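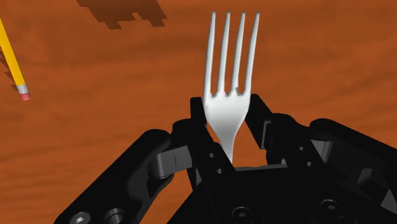 餐具分拣线改造进入第二阶段，今天全天在核对仿真环境和现场的差异。Fondus 那套分拣单元要替换的是洗碗间出口的人工归位工序，叉、勺、刀从传送筐里出来以后由夹爪逐件取走，放进对应的槽。仿真里叉子的抓取位置目前定在叉头两侧，两指夹住齿根稍下的地方，四根齿朝上露在外面，叉颈往下伸进夹爪掌部。这个位置夹得住，但有一个问题：现场的槽口是按“握柄入槽、齿朝上”设计的，夹爪掌部挡着叉颈，放入时柄的末端在哪里，控制程序只能推算。上午和 Chalerm Nuchit 对了一遍，他的意见是抓取点不动，改槽口的导向斜面。我倾向于先在仿真里把抓取点往柄的方向移 10 毫米，看成功率掉多少，再决定要不要动钣金。钣金外协的排期已经到月底，改一次图就多等一轮。

仿真的桌面用的是木纹材质，现场是不锈钢台面。渲染组的说法是换材质不影响动力学，摩擦系数单独设。这一点我认可，但视觉模型是吃图像的，台面反光一定要补。白色叉子放在橙色木纹上对比度很高，轮廓好分；换成金属餐具放在金属台面上，边缘检测的结果不能照搬。已记入待办，优先级 2。背景里的铅笔一类杂物保留，现场台面上确实什么都有：标签纸、橡皮筋、记号笔。

下午去 Plendcombe 厂区看人工工位。白班归位工序原有 3 个人，改造方案里写的是留一人，负责补筐、清卡滞和抽检，另外两人转到包装段。方案文本里这句话只占一行，实际牵涉的东西比一行多。归位岗是坐姿作业，包装段是站姿；归位岗按件计奖，包装段按班组计奖。转岗以后头三个月的收入怎么核，人事那边还没有书面答复。五月开会时提过一次，会议纪要里写的是“另行研究”，之后没有下文。

在工位旁边站了大半个小时，记下几条操作细节，仿真里都没有：
一，工人拿叉子不是一把一把拿，是一次抓一小把，在手里用拇指捻开，再顺势落槽。节拍主要靠这个动作。夹爪逐件取，单件动作再快，整体也未必追得上。
二，齿变形的叉子，工人靠手感剔出来，眼睛基本不看。自动线上这一步要么加视觉检测，要么放到抽检岗，后者等于把三个人的判断压到一个人身上。
三，两把叉子齿部互相卡住时，工人在筐沿上磕一下就分开。夹爪没有对应动作，现在的处理是报警停机，等人来。

第三条最麻烦。按现在的逻辑，留下的那一位要一直盯着报警灯，补筐的时间会被切得很碎。带班的大姐问我，机器停了算谁的产量。这个问题我答不上来，只能写进会议材料，提给生产和人事两边。她还问报警声能不能调小，现在试机的那台隔着包装段都听得见。这个能办，改成灯光加低音量提示，晚上已经发单给电气。

Whiteley 那条线比我们早上，他们的做法是卡滞件不停机，夹爪直接放弃，整团推到旁边的回收盒，由人每隔一段时间集中处理。代价是回流量增加，好处是人不用跟着机器的节奏跑。我打算按这个思路改状态机，回收盒容量先按 50 件算。盒子的位置要让坐着的人够得到，这条写进布局约束，不能等设备进场再挪。

Jostisville 总部要的人效测算表还没填。表里只有“减少工时”一栏，没有“新增工作内容”一栏。我准备在备注里把补筐、清卡滞、抽检分别列出来，时长用实测值。测时需要工位上的人同意，明天先去说明用途，数据只用于工序设计，不进个人考核。

明日事项：
抓取点偏移的对比仿真，夜里先挂上跑
台面材质和反光
回收盒布局草图发 Chalerm
转岗收入核算，再催人事，要书面的

工作日志 > 产线自动化 > 分拣单元

7/8/26 分拣项目工艺组 记

联系我们 | 版权所有，未经许可不得转载 | 返回顶部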